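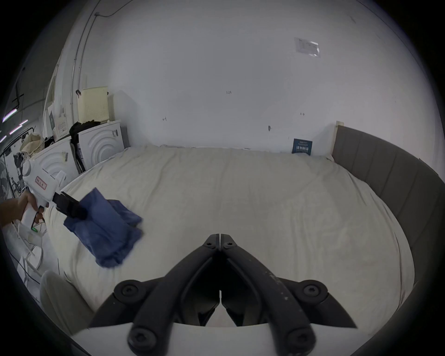 Section 7. Adding a Performer Profile to a Series Page

Only editors with a Piltine account may publish cast profiles. Draft profiles are visible to other editors but do not appear on the public site.

1. Sign in to Piltine and open the series page.

2. Select Cast, then Add Performer. Enter the name exactly as it appears in the on-screen credits.

3. Choose a role type: Regular, Recurring or Guest. A performer credited in more than seven episodes of a season is entered as Recurring.

4. Enter the character name. If the performer has played two characters in the same series, create a separate role entry for each.

5. Attach at least one source, then select Submit for Review.

Note: Spin-off series have their own pages. Credits do not carry over from the parent series.

Caution: Do not enter birth dates, home towns or family details taken from fan pages. Deleting a published profile also removes its linked episode credits, and these cannot be restored.

Profiles imported from Clesska before April must be checked by hand. Questions about disputed credits should be sent to Ifeoma Shehu, Listings Editor.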